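4.2 Waking up in the middle of things

The opening lines of the diaries gave us our biggest surprise, and we still enjoy talking about them. We had expected the writers on Stitia, most of whom post fiction in the form of a personal journal, to begin a new entry by catching the reader up. Very few do. Of the 499 entries in the main sample, 406 start with the narrator already somewhere and already tired, cross, late or in love, with no word on how things got that way. Only 7 open with anything like a summary of the last post.

Pumphrey's term for this is the "cold kitchen" opening, after a long-running diary called Roltavard in which the narrator seems to live beside her kettle. We have kept the term because it fits so well. The room is known, the people in it go by first names, and whatever went wrong went wrong between posts. Household objects do a lot of the work here: a coat on a chair, a key, an empty mug (Figure 3). They turn up before the plot does, and regular readers greet them in the comments like old friends.

What makes the pattern so rich is how it changes with the age of a diary. New writers explain more. In their first month they tend to name the town, give everyone a job and tell us who is married to whom. By the third month most of that has gone, and a line such as "Costa is back, so that's my evening" can carry a whole family quarrel for those who have been following along. Readers who arrive late do complain, but they also go back and read from the start – one of them worked through the entire Prarnthorpe diary in July and left a comment on every post.

We coded a second feature in the same pass, the worried narrator. In 131 entries the person telling the story is less concerned with their own affairs than with somebody else's, usually a friend or sister who makes poor choices and will not be told. These entries are a joy to read closely. The narrator claims to be only watching, yet the worry gives them away, and by the end of the post we often know more about the watcher than about the one being watched. Lowther coded these entries first and Pumphrey coded them again without seeing the earlier marks. Where the two disagreed, it was nearly always over irony, and we talked those cases through until we could settle on a code.

The two features also like each other's company. A cold kitchen opening lets a worried narrator start in mid-sigh, before any reason for the sigh has been given.
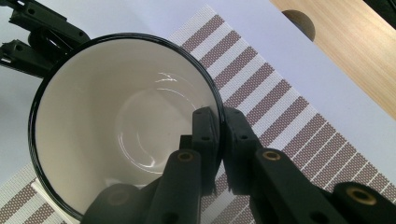
Figure 3

Readers then supply the reason themselves, and they are very good at it. Comment threads under such posts are full of guesses, some of which the writers borrow for later episodes, and we turn to that borrowing in Section 4.3.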